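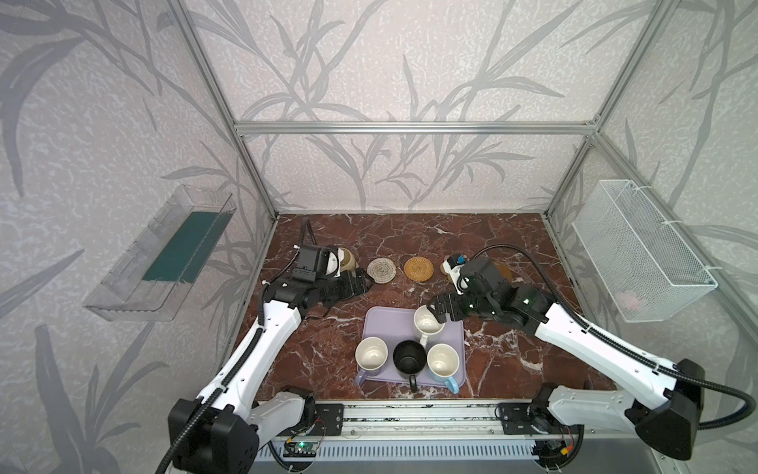
Unit 5: Daily care of the two-arm cell
Notes: M. Ionescu

1. Before power-on
Check the corner joints of the extrusion structure by hand. Retighten any that move. Wipe the tabletop.

2. Cable conduit
Run each arm slowly through its full reach. The conduit must keep a free loop above the wrist at every pose. If it pulls tight, move the last clamp back toward the base.

3. Wrist cameras
Clean the lens with a dry cloth. Repeat the calibration after any contact with the mount.

4. Base and rail
Check the mounting plate bolts every 300 hours of running. Keep the vented panel clear.

5. Log
Enter hours and faults on the Drivik sheet. Worn finger pads go to N. Marinho.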